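Laundry room meeting, Cakolthorpe house, May
Minutes by Heather Cartwright (I drew the short straw again!)

Here: Kiri Bright, Ashton Grimshaw, Bořivoj Procházka and me. Rhys Tipoki sent apologies and a long message, which I read out.

We started at 4:15, fifteen minutes late, and all stood around the washer for the first item. Last month's minutes were fine except that I'd spelled Bořivoj's name wrong. Fixed now, sorry!

1. Fluffy things
Rhys wants to know if the shaggy cream stuff can go in with towels. Kiri says no way, it sheds on everything and she's still picking bits off her black sweater.

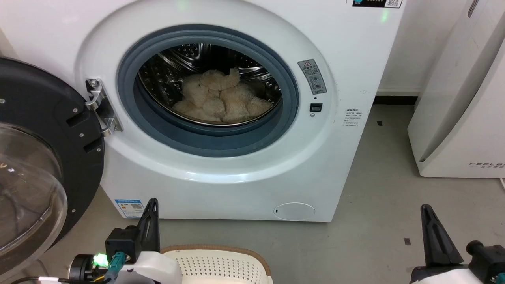
Ashton thought a mesh bag would do the trick, and we went back and forth on that for far too long. Agreed in the end: fluffy pieces get their own load, cool wash, low spin. Kiri will buy two big mesh bags anyway.

2. Checking the drum
Bořivoj found a stray sock of mine after his work shirts went through (mine are the green ones, if anybody has the other). He asked that whoever empties the washer feels around behind the paddles before walking off. All in favor. I said I'd also wipe the rubber ring on my turn, and then Ashton said he would too, so now we're all doing it.
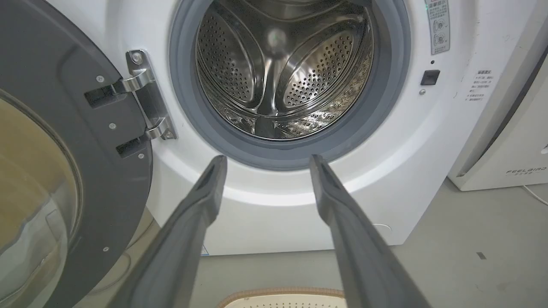
The drum, with the paddles Bořivoj means.

Door stays open between loads, please. I like it wide open, Kiri would settle for a crack. Wide open won, three to one.

3. Label on the front
The warning label is in Chinese and none of us can read it. Ashton has a coworker at Catex who can, and he'll ask for a translation we can tape up by the light switch. Rhys's message said to just use a phone app. Ashton tried that already and got something about soup.

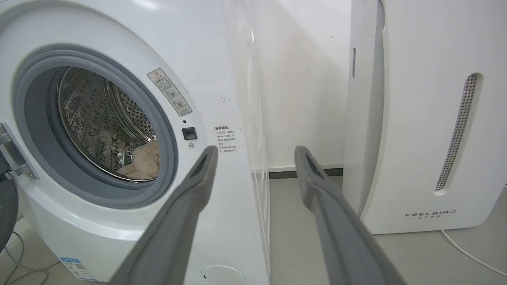

Front panel, with the label Ashton is asking about.

4. Money
There's 109 dollars in the laundry jar. Bořivoj would like us to get to 200 before we talk about a dryer, and I'd be happy with 100 and a secondhand one. Left for next time.

To do
Kiri: mesh bags
Ashton: translation
Me: new sign-up sheet, sock

Finished at 5:00, and then we had Kiri's banana bread.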